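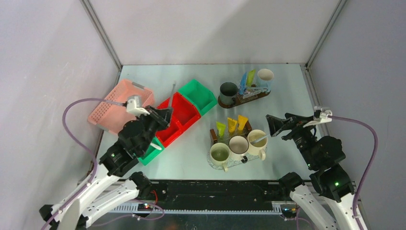
Hindgate Record Club - minutes, Wed 17 November

I'm doing the minutes again because I was last through the door. Present were me (Lenuța Lazăr), Remzi Baysal, Roswitha Sutter and Gion Koller. Mathias Hauser sent apologies and a long text about the Trargate reissue, which I read out, minus the swearing.

Last minutes
Agreed, once I'd fixed the bit where I had Gion praising a drum solo. He was not praising it.

Album of the month: Marchal, "Grarkomau"
We played side one straight through and then side two with talking. Remzi loves it and says it's the best thing they've done since the keyboard player left. Roswitha thought the vocals were buried and wanted to hear the demos again (she has the cassette!). I'm somewhere in the middle - the opener is great, the seven-minute closer could lose half its length and I wouldn't miss it. Gion gave it two out of ten and wouldn't be moved.

The Trargate reissue
Mathias's text says the new pressing is too bright and the bonus disc is mostly live stuff we all have already. Remzi has ordered it anyway. He'll bring it next time and we'll play it against Roswitha's original.

Money
We have $31 in the tin. Gion wants a new stylus for the club turntable, and we all said fine as long as he does the shopping. Remzi still owes for June and paid up on the spot, mostly in quarters, so that's already in the total.

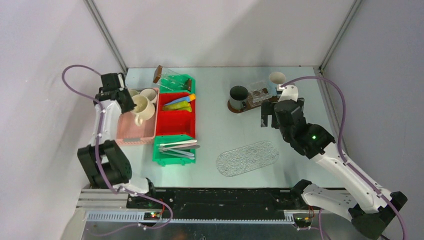 Can people bring a guest to the listening nights?
Two guests a night is the limit, and tell Roswitha first so she can sort out chairs. Guests don't pay and they don't get a vote on the album of the month, though they're welcome to argue.

Next time
Gion picks the album. He wouldn't say what it is, only that it's a double. Remzi to bring the reissue, Roswitha her original and the cassette, and I'm on snacks.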